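Home > Boards > Galleries & Museums > Visiting > Thread

Is the Tekura retrospective at Moulin worth a special trip?
Posted by Matvii Romaniuk, April

I keep seeing glowing write-ups of the Tekura show and I don't trust them, partly because they all quote the same wall text. It's a two-hour train ride each way for me. I saw the smaller version at Joltholm and half the kinetic pieces were switched off "for conservation." Are they running at Moulin, or am I paying to look at parked motors again? Also, is the late opening any quieter?

Armelle Lecomte
Some run, some don't. When I went, three of the big hanging works were moving, on a timer, and the guards couldn't tell me when the next start was due. The early paper reliefs in room 2 were the best thing there and hardly anyone stopped for them. The catalog claims 443 works, but that has to include every sketchbook page – I certainly didn't see that many on display. If you already saw Joltholm, I'd call it the same show with more benches. The evening slot was no quieter for me. Get there when the doors open and start at the far end.

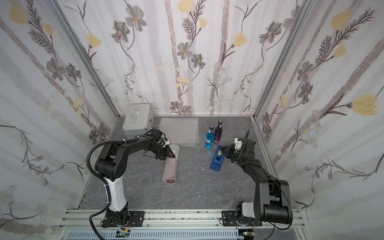
I'd also skip the audio guide. It's mostly the curator explaining why the work is important, and very little on how any of it was made. The free leaflet has the floor plan and the dates, and those were all I needed.

Gaëtan Jacquet
went last month, loved it, don't overthink it. cafe is expensive

Bastien Leblanc
Phone the desk before you buy a ticket and ask which pieces are running that day. They told me straight out that the large Fikard commission was off, so I moved my visit. Whether they'd tell you the same thing twice is another matter.

Back to board | Newer | Older | Report a post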